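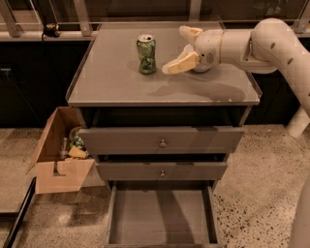 ## The grey drawers and me

I have owned a grey chest of drawers for 30 days now and I'm besotted. It's got a flat top with a thin raised lip (bless whoever thought of that, my pens used to roll off everything), little round metal knobs, and enough room for all the rubbish I used to keep in shopping bags. A green can on top and it already looks like home!

My neighbour Aroha Trevaskis sold it to me for $70 and threw in a roll of drawer liner, which I still haven't cut. I'd been eyeing off a Wanell number at nearly $1000, so you can imagine how smug I was carrying this one up 2 flights of stairs.

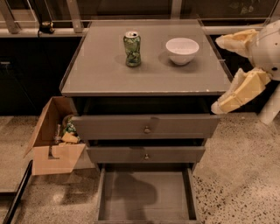

Sorting is where I come unstuck. I'll happily buy storage all day long, but ask me to decide where the batteries live and I'll go and put the kettle on instead. My rule this time was to pull every drawer open before anything went in, bottom one right out, and have a proper think. I like an open cardboard box on the floor beside the chest too, for whatever's leaving the house. The small white bowl stays up top for keys, and the crumpled can goes out with the recycling.

Tea towels got the middle drawer in the end. Chargers are in the top one, and I'm still arguing with myself over the wrapping paper.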